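纳斯特港宠物友好住宿目录更新字段规则 费用与体型限制须分列

纳斯特港（Nastport）讯 住宿检索平台 Anholm 于5月启用新版宠物友好住宿目录规则。按照新规则，标注“可携宠物”的酒店、汽车旅馆、民宿和度假出租屋，须分别填报收费方式、体型上限、每间客房允许数量以及房内独处规定四个字段。任一字段空缺，该条目不再进入“可携宠物”筛选结果，仅保留在普通住宿列表中。

平台公布的数据显示，规则启用前，纳斯特港及周边地区共有324条住宿条目带有宠物标签。首轮核对后，313条完成全部字段填报，其余条目暂时撤下标签，待经营方补齐资料后恢复。撤下标签期间，条目的房价、房态和预订入口不受影响，已确认的订单按下单时显示的条款执行。

收费字段的改动最大。旧版目录仅提供“收费”与“免费”两个选项，经营方多把具体金额写入备注栏，检索系统无法读取。新版将费用拆为三类：按晚计收的宠物附加费、按次计收的清洁费、退房后返还的押金。三类费用可以并存，但须逐项填写币种、计费单位和是否含税。检索结果页按入住晚数自动合计前两类费用，押金单独列示，不计入总价。

体型限制改用体重数值填报，单位为公斤，不再接受“小型犬”“中型犬”等表述。平台说明，各经营方对上述名称的界定差异较大，同一只犬在相邻两家旅馆可能被归入不同类别。目前已填报的体重上限中，出现最多的数值为28公斤。未设体重上限的经营方须主动勾选“无限制”，留空视为未填报。

猫及其他小型宠物另设独立选项。以往条目只要接受犬类即默认显示宠物标签，携猫旅客到店后被拒的投诉由此产生。新版目录中，犬、猫、笼养动物分别勾选，筛选时也可单独指定。服务犬不属于宠物字段范围，经营方不得对其套用宠物附加费或体重上限，相关条款在条目页的无障碍信息一栏中显示。 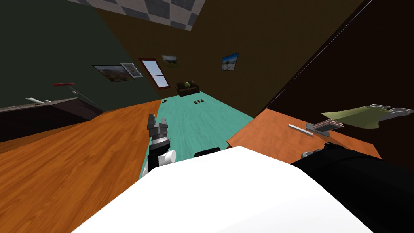
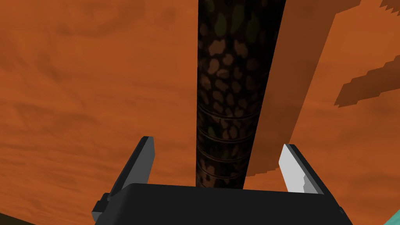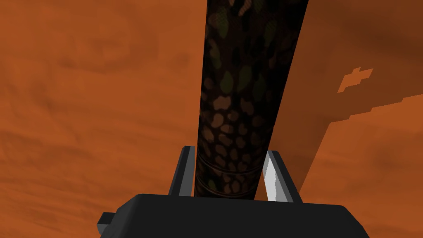

字段太多，小旅馆填不过来，这是经营方 Negi 旅舍在意见征集中提交的看法。该旅舍在书面意见中表示，其客房分布在新旧两栋楼内，旧楼铺设地毯，不接受犬类入住，新楼则没有此项限制，而目录以整店为单位填报，只能按较严的一栋填写，结果是新楼客房在筛选中一并消失。旅舍建议将宠物字段下放到房型层级，并允许同一字段在多个房型之间批量复制，以减少重复录入。

平台答复称，房型层级填报已列入下一版本，数据结构预留了相应位置，但检索端尚未完成适配。在此之前，同店不同房型政策不一致的经营方，可在整店字段中选择“部分房型适用”，并在备注栏列明房型名称。选择该项的条目仍进入筛选结果，列表页显示提示标记，旅客须在预订前确认房型。

房内独处规定为新增字段，设“允许”“限时允许”“不允许”三个选项。选择“限时允许”的，须填写最长时数以及是否要求使用航空箱。多家经营方此前仅在入住登记表上载明此项要求，旅客在预订阶段无从得知。新规则要求该字段与入住登记表内容一致，两者不符时，以对旅客较宽松的一项为准。

数据接口同步调整。第三方预订渠道 Brarkitz 已按新字段完成对接，每日凌晨3时同步一次。旧版接口继续提供服务，但仅返回是否可携宠物一项，不返回费用和体重数值。使用旧版接口的渠道，其页面须注明“具体条款以住宿方确认为准”。目前通过新接口同步的条目占全部合格条目的77%，其余由经营方在后台手工维护。

核对机制方面，平台每季度向经营方发送一次确认请求，经营方须在收到后14日内确认或修改。逾期未确认的，条目页显示“信息待核实”；连续两个季度未确认的，宠物标签自动撤下。旅客到店后发现条款与目录不符，可在订单页提交登记表或收费单据照片，平台受理后先行冻结相关字段，再向经营方核实。

宠物寄养、动物诊所、可携宠物餐厅等周边服务不适用本次规则，仍沿用原有的名称、地址、电话三项填报。条目页的周边服务列表改按步行距离排序，默认显示半径为两公里，旅客可自行调整。

经营方后台已开放字段模板下载，模板为表格文件，填写完成后可整体导入。导入时系统逐行校验，出现错误的行单独退回，不影响其他行写入。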